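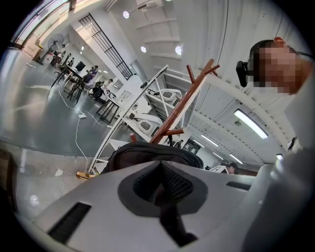 Wooden coat stand leans when I hang my bag on it
Posted by Merle Trevaskis, Wullthorpe

Hello all. I have a wooden coat stand with a centre pole and short pegs. My black bag goes on it every evening, and since May the stand leans to the bag's side. The bag weighs 700 g when it is empty, but with my things inside it comes to around 2000 g. Is this too much for one peg? I would like to keep the bag there, because the shelves next to it are for other things.
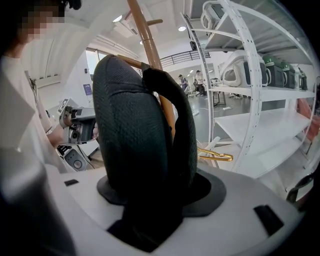
Lindsay Gilchrist
Two kilos is not much for a wooden stand. I think it is more the place than the weight. If the strap hangs from a peg near the top, the bag pulls on the pole. Please try a lower peg, and put the bag above one of the feet -- not between two feet. Then turn the stand over and look at the screws. Mine had one so loose that I could turn it with my fingers. I tightened all of them and it stood straight again.
A padded mesh bag should hang by its strap or its loop. 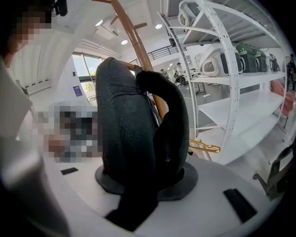 The small zip pulls are too weak for this, I lost one like that. If your stand also has metal hooks low down, I would keep them for an umbrella or a light scarf.

brulari_95
just buy a wall hook, 430 g of metal and four screws. finished

Merle Trevaskis
Thank you Lindsay, one screw was loose indeed. I rent my flat, so a wall hook is not possible for me -- but thank you also.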